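The property services office at Stakerbridge looks after 17 furnished studios on the Ellery site, each fitted with the same curved white desk and a single shallow drawer beneath it. The office manager, who has held the post since the building opened, met us in one of them to discuss how the rooms are kept in order.

"The desktop rarely gives us trouble," she said. "A lamp, a box or two, a plant. Residents see it every day and they keep it clear. The drawer is where things go when a decision has been put off."

Her office recorded 453 drawer checks last year. Bags were the most common find.
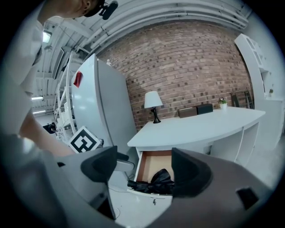
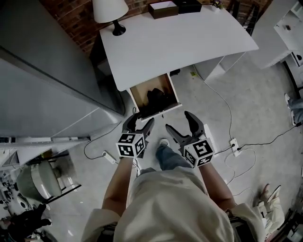 "A bag takes the shape of whatever space you give it," she continued. "It fills the drawer, and then pens and chargers have nowhere to go." Her guidance to residents is to take everything out, wipe the base, and return only what is used at the desk. Bags are to be folded flat and stored on the open shelves.

Asked whether deeper drawers had been considered, she said that the supplier, Ukeck, had quoted for them in June and that the office had declined. "We would have had the same problem with more in it."

The office will instead fit dividers to every desk, beginning with the studios on the brick side of the building. Residents who prefer an undivided drawer may say so at the front desk before 4 p.m. on the day of fitting.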